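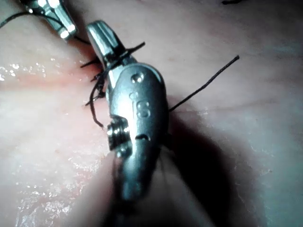

Chapter 13
Tracking Thread: Perception for Robotic Suturing

Thread is one of the most fun problems in this whole book! A needle is rigid, so six numbers tell you where it is and which way it points. Thread has no fixed shape at all. It bends, it loops over itself, it slips behind a tool and comes out somewhere else, and your software still has to say which piece connects to which.

In Chapter 2 we estimated the pose of a jointed wrist from its motor readings and corrected the answer with camera images. We'll lean on that work here, because the wrist is often the very thing blocking our view. Once you know where the metal is, you know which gaps in the thread are real and which are only hidden - and that makes the rest of the chapter possible.

We begin with pixels. Section 13.1 builds a simple detector for dark, thin curves and shows how badly shadows and wet highlights can fool it. Section 13.2 joins the pieces into a graph. Then comes my favorite part, where we fit a smooth curve through that graph and handle crossings, using a method Liên Hà first tried in the Carska planner. The last section feeds the curve to a grasp planner that picks a spot to grab.

You'll need the Sketska toolkit from Appendix B and the 40 practice clips that come with it. Start with clip 28. It has a loose loop, a short tail and a long strand, and your first detector will probably call them all one thread. Keep that output - we'll come back to it in Exercise 13.2.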